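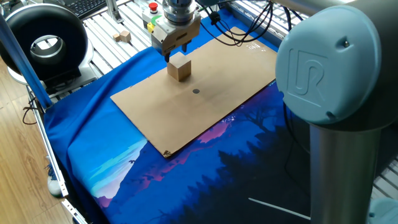 Is there a point where all the rules stop you getting anything done? Haugen put that to me over a sausage roll on my first morning at the Bruvance workshop, and I've been chewing on it ever since (the question, I mean – the sausage roll was gone in a minute).

I'd gone in expecting big yellow signs and a lot of shouting. What I got was two typed pages, taped up at the door, and the first rule is about your hands. Before anyone reaches in to move a block, the arm is stopped and whoever is at the controls says "stopped" out loud. You say it back. I felt like a right goose the first few times, and then by lunch I was saying it to the kettle!

The second rule is about the dark spot on the cardboard. It's the target, and it stays put for a whole run. If you bump the sheet, you write it in the log and start the run again, even if you were up to number 15 and busting for a cuppa.

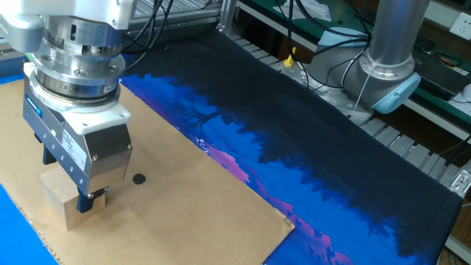 Wooden block between the gripper's fingers, with the dark spot off to the right.

Speed was where I got cheeky. New starters run everything slow until they've done 1000 moves under supervision, and I had nearly half of that in my book when I asked if we could maybe bump it up a touch. No, we could not. Haugen's view is that you pick up bad habits fastest when you're bored, so bored is when the slow setting earns its keep. I grumbled, but I'll admit I caught myself leaning in over the table that same arvo.

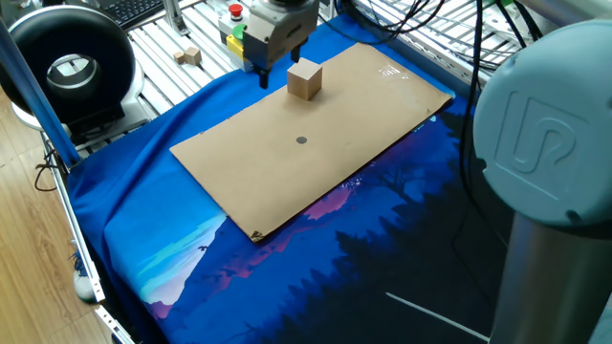
Leaning in is rule three, by the way, and it's the one everybody breaks. You want to see whether the fingers are lined up, so your head drifts forward, and there you are with your fringe where the arm wants to be. Roner reckons a strip of tape on the floor would fix it. Orkeck, who wrote most of the two pages, wants people to learn the distance for themselves. They've been having that argument since December and I'm staying well out of it. 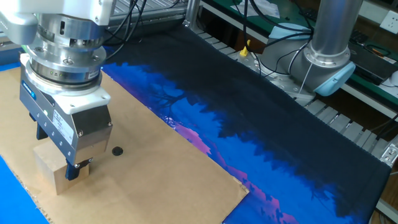 What I'd pinch for my own shed

The log, for starters. It's a plain exercise book with a pencil on a string, and every stop goes in it, with the time and a few words on why. I read back through a couple of months of it on my last day and it was better than half the manuals I own – all the little near things that would otherwise have been forgotten by knock-off.

I'd take the saying-it-out-loud business too, though my drill press isn't much of a conversationalist. The two typed pages get read through again every 3 months, and anyone can cross a line out if they can talk the others round. The line about closed shoes has survived every round so far.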